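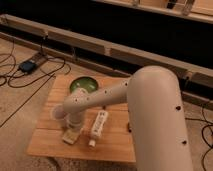

What do you need for a catch-all board at home?
A flat piece of wood, one bowl with a rim, and a spot on the floor or a shelf where it can stay put all week.

Welcome to the catch-all board gallery! I have been meaning to put this page together since January, when Toshiko Takeda asked me at Rodham how we keep the small stuff from wandering all over the house, and I talked for so long that her tea must have been stone cold by the time I got to the bowl. So this is the long answer, Toshiko, with pictures, and with a few extra thoughts thrown in for anybody else who has a drawer full of odds and ends and no idea where to start.

The board came first. Pine is what I like, because it is light enough to carry from room to room with everything still on it, and the grain is so nice to look at in the morning. I keep mine right on the carpet, low down, where I can kneel beside it with a cup of something and sort. A power strip is one of those things that never has a proper home when it isn't plugged in, and I lay it at a slant so it takes up less of the edge. Salim Lukumay, who got me started on all this, is a great believer in straight rows, and we have agreed to disagree.
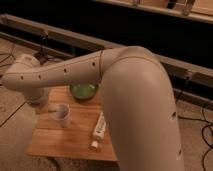
Then comes the bowl, and I do feel strongly about the bowl. Mine is green and round and I would not trade it for anything in the Flurkia catalog (I looked, all the same!). Buttons, keys, the foreign coins, a spare fuse, they all go in there and they all come out again when somebody needs them. Small cups are handy too, for pens or a toothbrush, and if you are a person who loses the caps off tubes, as I have been my whole life, give the cap its own little patch of wood right next to the tube. You will thank yourself at bedtime.

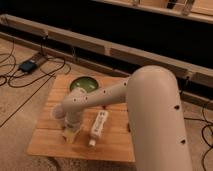 Remotes were the hardest for us. We had 2 at one time that looked so much alike that we were forever pointing the wrong one at the wrong thing, and I finally put a dot of nail polish on the back of one and felt very clever for a week. Anything long and narrow does best in the open part of the board, away from the bowl, so you can pick it up without knocking into the rim. Every 6 weeks I clear the whole thing off, wipe the wood with a barely damp cloth, let it dry, and put back only what we have used.

Page last updated 31/05/2022. More boards coming once Salim sends me his from Kirui, straight rows and all.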